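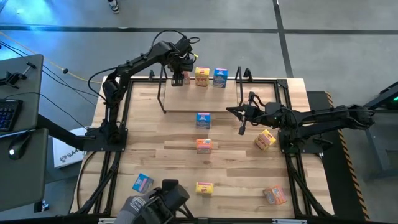

Small cereal boxes are my favorite thing to practice on, and if you've just put in an order for the Kurkel shelf-stocking kit, go buy a pile of them before it arrives! They're cheap, they're light, they stand up and fall over just like the big ones, and when a gripper squashes one you can eat the evidence.

I've had the Kurkel on my workshop bench since November and I love it. It's a two-arm kit sold by Nijs, with the software on a 60-day trial, and it's meant for people who want to teach arms to put things on a shelf and take them down again. I'm a pantry organizer at heart, so of course I went straight for the groceries. These are the things I wish I'd written on a sticky note the first week.

Stick to a few box colors. I use 3 kinds and it's so much easier to tell what went where when you play a run back. Yellow, blue and orange show up beautifully on pale wood.

Don't line everything up. My first practice runs were all neat upright rows, and then the arms had no clue what to do with a box on its side. Now I tip a couple over and turn others at an angle before every run. Leave the odd one out near the base of an arm too, where it's awkward to reach.

Keep the shelf low. A plain raised platform at the back of the table does the job fine. Mine is a board on two blocks, sanded and left bare. I tried a glossy varnish on an earlier one and the boxes slid all over the place!

Wear a glove when you're guiding anything by hand. Thin work gloves are best, the kind you can still feel a button through.

Tidy your cables before you start, not halfway in. Leave slack at every joint (swing the arm through its whole reach and watch the loops) and run whatever crosses the floor where you won't walk.
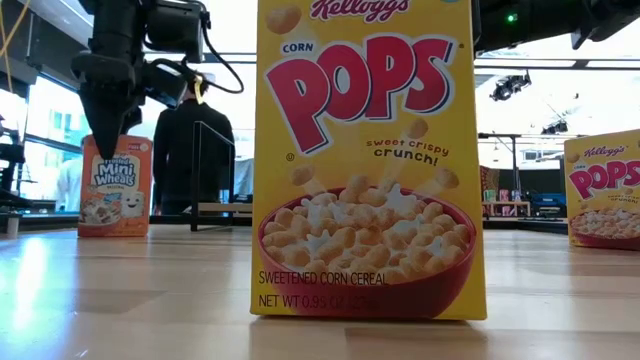 Corn Pops up front, Frosted Mini-Wheats at the back with the gripper overhead.

Come down from above on anything standing close to a neighbor. Going in sideways knocks the next box over nearly every time. Pornthip Suksawat, who runs the Thursday bench night at Ivunberg, taught me to stop just over the top of the box, check the line, and then go down slowly - it feels fussy and it saves you so much picking up.

Set the grip force at 300 on the Kurkel dial for single-serve boxes. Go lower if the cardboard has gone soft from handling, and swap out the really battered ones.

I also tried the Nudolska kit for a weekend. Nice arms, quieter, but the setup had me at the computer for ages and the manual is a slog. If you already write code you might like it better than I did. For shelves and boxes I'd still pick the Kurkel, and my next job for it is soup cans.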